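Speaker notes: When the dish arm came to our canteen kitchen
Talk for the spring meeting of workplace kitchens, Brilldale

Opening (stay on title, 4 minutes)

Good morning, and thank you for the invitation. I work for Fement, which runs the staff canteen at the Stosatov plant. We serve 600 meals on a normal day. I will speak about the sink, and about the people who used to stand at it.

Please say early: I am not an engineer. The control software is called Gape and I did not write any part of it. My work was to sit between the supplier and the kitchen team, and to listen to both.

What the job was before

Six people shared the dish area. On paper the job was "washing." In practice it was mostly sorting. Plates came back with food on them, and with other things too. Each person decided many times in a minute: is this rubbish, is this food, does this belong in the sink at all. We had never written these decisions down. When the supplier asked for the rules, we had no rules to give.

So the first two months went to writing. The team made the list and the supplier built practice kitchens in simulation from it.

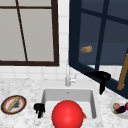 Practice kitchen, simulated. Red ball in the sink, baguette on the plate.

Let people look at it for a moment. Then ask the room: what would you pick up first? Take two or three answers. They will not agree, and our team did not agree also. One wanted the ball out of the basin before anything else. Another wanted to begin with the plate, and move the bread to a clean place.

Point to make: the discussion was useful for us even before any machine was installed. New staff now get the written list in their first week.

What changed for the people

We ran over 3,000 practice rounds before the arm was put in the real kitchen in January. After this, four people stayed in the dish area and two moved to food preparation. They were asked, and they agreed, but one of them told me later that she missed the company at the sink. I want to say this aloud and not hide it in a table.

The remaining work is different. There is less lifting and less time with hands in hot water. There is more watching, and watching is tiring in its own way. We shortened the turn at the station for this reason. I think we should have done it from the first day.

Also the team now reviews practice rounds together with the supplier, one hour each month. They stop the round and say what is wrong. For the next one, the talk was about the onion on the plate in the basin. Does it go back to the counter, or is it waste? A person looks at it and knows. The written rule needed three versions.

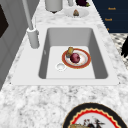

Questions I usually get

Did the canteen save money? A little in the first year, less than the offer promised. Training hours were not in the offer.

Who can stop the arm? Every person in the kitchen, with no need to explain it after.

Would we do it again? Yes, but I would bring the dish team to the first supplier meeting. In our case they came to the third.

If there is time left, show the written list and offer to send it by mail.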